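Andau hand unit, second revision: bench notes

Luvport has begun shipping the second revision of the Andau, its hand-held gripper for recording manipulation tasks without an arm on site. The kit comprises the gripper, a wide-angle camera, a charging cradle and a licence for Chiu, the desktop program that turns recordings into gripper trajectories. We had one unit on loan through July.

Mass is 304 grams without the camera. The trigger travel has been shortened and the return spring is noticeably lighter, a welcome change for anyone who found the first revision tiring by mid-afternoon. Both mounting plates are black, with a square fiducial marker on each beside the fingers. Chiu reads finger opening from the markers, so keep them clean and replace them when the corners lift. 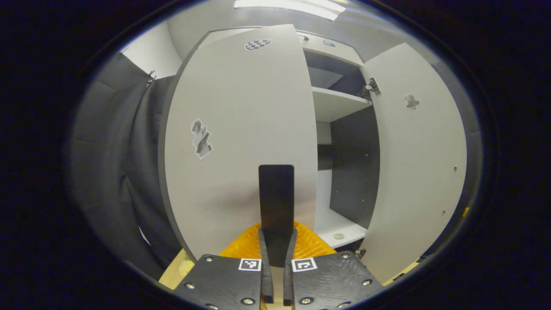 Algirdas Paulauskas

Cabinet work was the bulk of our trial. With both doors open, the lens takes in the doors, the shelf and the ceiling light in a single view, and the narrow fingers leave most of the interior unobstructed. We logged 273 episodes of door and shelf tasks. Chiu rejected 5 of them, all for lost tracking close to a plain white panel. Small stickers on the doors give the tracker something to hold.

Calibration takes two minutes and must be repeated whenever the lens is removed. The manual puts this step in an appendix -- it belongs on page one. Export to the Vurkunero format worked on the first attempt, although file names containing an apostrophe were silently skipped.

Left-handed operators should ask for the alternate trigger when ordering. It cannot be fitted afterwards without returning the unit to the Luvport service centre. Orders placed by 7th August include a spare set of fingers and one extra marker sheet.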